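## 6. Preparing the worktop surface before first use

This section is for the Meder worktop in light wood, supplied by Lukbridge. Please read all of it one time before you begin. The work itself is not difficult, but the oil does not wait, and it is unpleasant to look for a cloth when the surface is already half covered.

If you have the white laminated version, you do not need this section. Go on to the section about fixing the wall rail.

### 6.1 What you need

- Vidosley clear worktop oil, 1000 ml (one tin is enough for two coats on the longest worktop, with some left for later care)
- sanding paper, fine and very fine
- a sanding block made of cork
- cotton cloths without loose threads, at least 6
- a soft brush, or a vacuum cleaner with a brush head
- a metal container with a lid and some water in it, for the used cloths
- gloves

Old bed sheets make very good cloths. Please do not use a towel – it leaves small hairs in the oil, and you will see them afterwards for many years.

> **Caution:** Cloths with oil on them can become hot and start to burn without any flame near. Never put them in the kitchen bin or leave them in a heap. Put them in the metal container with water at once, and close the lid.

### 6.2 Inspecting the wood

Do the inspection by daylight, in the morning if your kitchen window looks to the east. A ceiling lamp hides scratches which the sun will show you the next day.

1. Put the worktop on its supports, with the good side up. It should have been in the room, out of its packing, for 2 days already. The wood must get used to the air of the room.

2. Take away all dust with the brush. Work along the grain and brush towards the nearest edge.

3. Look at the surface from low down, with your eyes almost at the height of the wood. Then look from the other side as well. Scratches across the grain are the ones to find now.

4. Compare the colour and the grain. Pale wood is never one colour only. Some bands are warmer and more beige, and others go nearly to a greyish white. Thin darker streaks which curve a little are also normal, and they are not a reason for a complaint.

 A very small dark speck can be a bit of dust or a small knot. Wipe it one time with a dry cloth. If it stays, try gently with your fingernail, and if it still stays, leave it in peace. Do not dig in it with a knife. 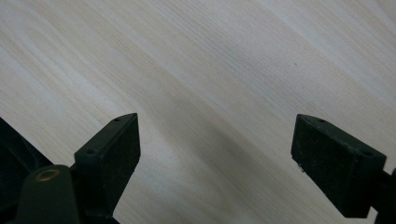 5. Mark every scratch with a small piece of paper tape beside it, not on top of it. Pencil is possible too, but then you must sand the pencil away, and on so light a wood this takes more time than you think.

6. Check the edges and the corners with your hand. If a corner is broken or the surface is open, stop here and write to Lukbridge before you put any oil. A worktop which has been oiled cannot be exchanged.

### 6.3 Sanding

1. Fold the fine paper around the cork block. Do not sand with only your fingers behind the paper, or you will make shallow valleys.

2. Sand in long, even movements, always in the direction of the grain. The weight of your hand is enough.

3. At a marked scratch, sand a wider area than the scratch itself, so that no hollow place remains.

4. Brush the dust away and change to the very fine paper. Go over the whole surface again. Remove the tape pieces as you come to them.

5. Break the sharp edge at the front with three or four light strokes. A completely sharp edge loses its oil first.

6. Brush again, and then wipe with a cloth which is only slightly damp. Wait until the wood is dry and feel it with your palm. If it has become rough, repeat the very fine paper one more time.

> **Note:** Dust that stays in the grain becomes darker under the oil. It is worth to clean twice.

### 6.4 The first coat of oil

The room should be at 21 °C, or near to it. In December, when the heating has been off, the oil becomes thick and goes into the wood slowly. In this case bring the tin into the warm room the evening before. Do not heat it.

1. Open a window and put on the gloves.

2. Stir the oil well, down to the bottom of the tin. Shaking makes bubbles.

3. Begin with the underside. This side is often forgotten, but a worktop with oil on one side only can bend. When the underside is dry, turn the worktop over with a second person.

4. Pour a little oil on the upper side and spread it with a cloth along the grain. The wood will become darker and more yellow. This is as it should be, and it becomes a little lighter again when dry.

5. Wait 21 minutes. If you see dull places before this time is over, give them some more oil.

6. Wipe away all oil which has not gone in. The surface must not feel sticky at any place. Turn the cloth often.

7. Put the cloths in the metal container.

Let the worktop dry overnight, with nothing on it. Then apply the second coat in the same way, but with less oil.

### 6.5 The first weeks

You can put light things on the surface on the day after the second coat. With water please be more patient – wipe up each drop directly, especially near the tap and behind it. For the first 6 weeks use a mat under the kettle and the dish rack.

Clean with a damp cloth and a little mild soap. Scouring powder and the green side of the sponge will take the oil away.

If you have a Ghumman sink with a flat rim, do not lower it into the opening before the cut edges inside have also received two coats. See section 7.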